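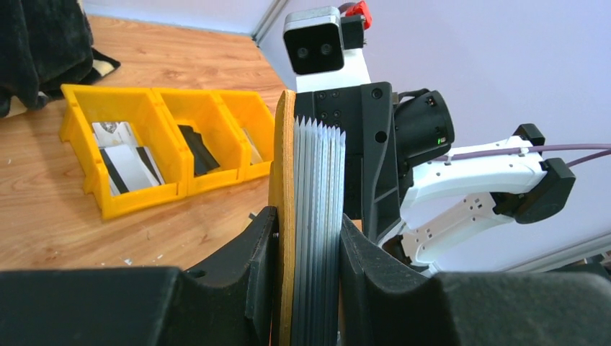 공유작업실 로봇팔 2대 점검표 (카드 분류 셀)
점검일: 2026년 4월 30일
작업실: Hamel 공방 안쪽 자리
제어 프로그램: Havus / 전원부: Costix

1. 비상정지 버튼
양쪽 다 눌러봄. 정상. 복귀할 때 오른쪽 팔이 살짝 튐, 속도 낮추고 다시 볼것.

2. 그리퍼 손가락
패드 들뜸 없음. 안쪽 나사 머리 튀어나왔는지 손끝으로 확인, 괜찮음. 왼쪽 나사만 토크 다시 잡음. 패드 여분은 Gritine에 주문 넣어둠, 아직 안옴.

3. 파지력
상한 13으로 고정. 카드 묶음 잡을 때 판이랑 같이 물리면 카드 끝이 벌어짐. 더 올리지 말 것!! 판 없이 카드만 잡는 건 아직 테스트 안 함 -> 보류

4. 손목 마운트, 카메라 브라켓
나사 풀림 없음. 브라켓 흔들림 조금. 와셔 하나 더 넣기. 렌즈는 마른 천으로만 닦기.

5. 케이블
보라색 선, 팔 끝까지 접었을때 관절 캡 쪽에 쓸림. 타이 위치 옮겨야 함. 미완료.
전원 케이블은 바닥 테이프 고정 완료.

6. 모터
LED 초록 확인하고 시작. 100회 반복 후 손 대봤는데 미지근한 정도. 200회는 다음에. 냄새, 소음 없음.

7. 작업 범위
두 팔 겹치는 구간에 소프트 리밋 걸려 있나 Havus에서 확인. 걸려 있음. 근데 재부팅하면 풀림. 매번 다시 봐야됨. 제일 위험한 항목임.
팔 움직이는 동안 손 넣지 않기, 카드 떨어져도 정지 먼저.

8. 카드 수납함 (노란색, 세 칸)
바닥에서 밀림. 미끄럼 방지 패드 붙이기. 마그네틱 띠 있는 카드는 다른 칸이랑 섞지 말기. 금속 물건은 칸에 두지 말것, 집다가 패드 긁힘.

9. 바닥, 주변
부스러기 쓸기. 천은 팔 닿는 데서 치우기, 관절에 말려들어가면 답 없음. 바닥이 나무무늬라 작은 나사 떨어지면 안보임. 자석 트레이 쓰세요.

10. 종료
홈 위치 복귀 -> 제어기 끔 -> Costix 메인 내림. 순서 바꾸면 팔이 주저앉음. 지난 10월에 그렇게 해서 카메라 브라켓 휘었음.

판정: 조건부 사용 가능. 5번 처리 전까지 저속만.
남은 것: 4번 와셔, 5번 타이, 8번 패드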